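Downloaded albums vanish from Malladar when I travel. Is it the app or me?

Asked in: Streaming and subscriptions

I pay for Malladar through my broadband bundle, so it's the sort of subscription you forget you have until it annoys you. I'd saved a decent pile of albums to my phone before going away for work, 600 tracks or so the app claimed, and switched on flight mode feeling very organised. By the second evening the whole lot had gone grey. Tapping anything gave me "This item needs a connection", which rather defeats the purpose of a download.

The hotel wifi lets you on for as long as it takes to type your room number and then loses interest. Phone has plenty of space. I've logged out and back in, which achieved a fresh login screen. I came from Cesau, where downloads simply stayed put, though admittedly so did the same three adverts.
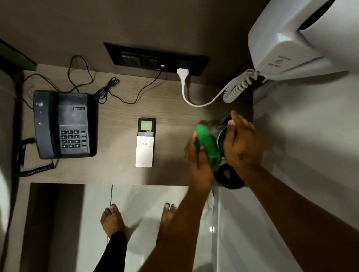
Does Malladar put a time limit on downloads if you get it through a bundle?

Bundle accounts have to check in with the server every 2 days to keep downloads playable, while people who pay Malladar directly get a month.

That's from the account page, under Plan, then Offline, in grey writing on a slightly different grey. I only found it after posting, so I'm leaving the question up. What I'd still like to know is whether there's any way round it short of paying twice.

3 answers

keltby_bound (accepted)
Sort of. The check-in is tiny and doesn't need proper wifi, just mobile data for a few seconds with the app open on the Library tab. It won't do it in the background, whatever the settings say. So: flight mode off, open Malladar, go to Library, pull down until the little wheel spins, wait for the grey to clear, flight mode on again. I do this on the platform at Keltby every other morning and it has held up fine.

If the wheel spins forever, look in Settings > Data and see whether "Streaming over mobile" is off. For reasons best known to them, that switch blocks the check-in as well. You can turn it back off afterwards.

Also worth checking how many devices you've got registered. The bundle allows 2 and it counts old phones. Mine was loyally holding a place for one I'd dropped in a reservoir.

tinfoil_and_tape
Just buy the albums?? I have 4000 songs on a Karakaya player the size of a matchbox and it has never once asked me to check in with anybody. Cost me 40 quid second hand. The menu is in Turkish and I can't change it but you get used to it.

ps_mudguard
same problem here, following

Comment from the asker, on keltby_bound's answer:
It was the mobile streaming switch. Everything went from grey to black in one go while I was queuing for breakfast. Old tablet also removed from the device list, where it had apparently been living under the name "Tablet (4)". Not sure I want to know about the other three.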